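October 18, 2012

Dry, light wind from the west. Continued with the wardrobe at the Flornedside flat. Rail height measured again, 2 mm lower at the left bracket than in July. Packed the bracket with card for now. Proper shims to be ordered from Tsakiris, part 2416, if they still stock it.

Ties next. The old method was a hook on the inside of the door, all of them on one loop, and the ones at the back came off creased every time. Want them on something that stands on the table, with a bar and a lip underneath for whatever slips off. The black rack with the oval tray is the right sort of shape. Short pegs under the bar, single post, raised rim on the tray. The dark red tie with the thin white diagonals is the test piece.
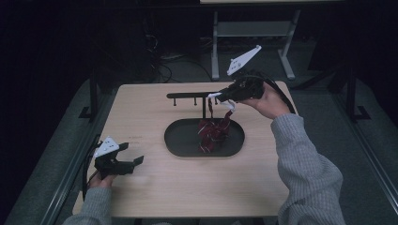
Does a silk tie need to be hung, or can it be stored rolled? Rolled is fine for a drawer or a suitcase, provided the roll is loose and starts from the narrow end; for daily use hanging takes less handling.

The Ziltley catalogue lists a wall version of the rack with a 50 cm bar. Too long for the gap beside the mirror. A shorter one at Sterley, colour grey only, no tray. Left both.

Sorting rule for the rest: anything with a pulled thread goes in the mending bag, anything not worn since last winter goes in the box. Limit of 12 on hangers and racks combined. Knitted ones to be folded flat, as they stretch if hung.

Shoe shelf not started. Vacuumed the wardrobe floor, refitted the kickboard, one screw stripped. Need a longer one, same gauge. Light globe in the hall also gone.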